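3.2 Tools and food on one surface

In the Tondum part of the study we looked at tables where repair things and eating things are kept together. Such mixed tables are common in small homes, but they are seldom described in work on tidying. From the 2,748 table records, we kept 2,520 for the analysis. 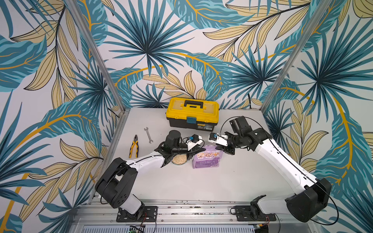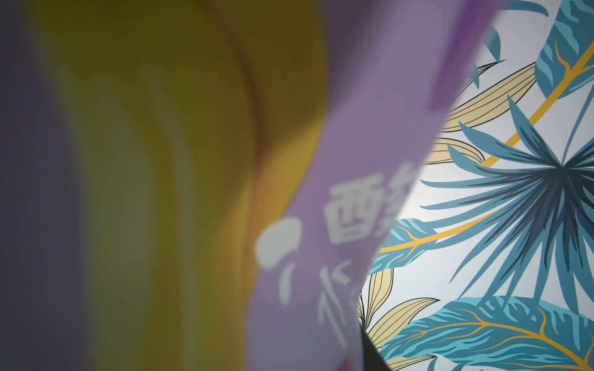

Figure 2. Tools and food on one table; close view of packaging.

We coded each item by its use and by its usual storing place. A wrench or a pair of pliers has a clear home when a toolbox is near – most coders gave the same answer. Food was more difficult. An open dish of oats can belong to the kitchen, or it can be a snack that somebody wants to keep close. A snack bag has the same problem, and its printed side does not always help when the text is small or bent.

For this reason the coders could give 2 storing places for one item. This rule was first tried in Dravville in October, with 13 coders, and we kept it without change. Disagreement about food remained higher than about tools, and we report the two groups separately in Section 4.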